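# Coin jeux, salle Shakya : liste de contrôle

19 octobre 2024

Quel plaisir de vérifier cette salle ! Elle est claire, bien pensée, et l'équipe s'en occupe vraiment. Voici mes points, avec les remarques notées au fil de la visite.

## 1. Mobilier

- [x] Table stable, ne bascule pas quand on s'appuie (super !)
- [x] Bords sans écharde
- [x] Étagère Killow fixée au mur, charge jusqu'à 400 N : étiquette bien lisible, bravo
- [ ] Patins à changer sur deux chaises

## 2. Table près de la fenêtre

- [x] Bord arrondi, parfait à hauteur de front d'enfant
- [x] Jouets propres, coutures tirées à la main : rien ne cède
- [ ] Câble à ranger avant l'arrivée des petits

Ma table préférée, avec toute cette verdure derrière la vitre ! Trois petits jouets sur le plateau crème, dont un tout doux aux tons pastel et un anneau rouge orangé qui donne faim. Le câble noir fait deux boucles à côté, donc à portée de mains : prévoir une goulotte Wiromer, ou le débrancher et le mettre en hauteur.
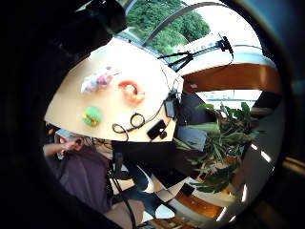 ## 3. Fenêtre et accès

- [x] Limiteur d'ouverture testé, il tient très bien
- [x] Passage libre jusqu'à la porte
- [ ] Joint du bas à reprendre (devis Bungate déjà demandé)

Prochain passage en mars. Continuez comme ça, c'est un vrai bonheur de cocher autant de cases !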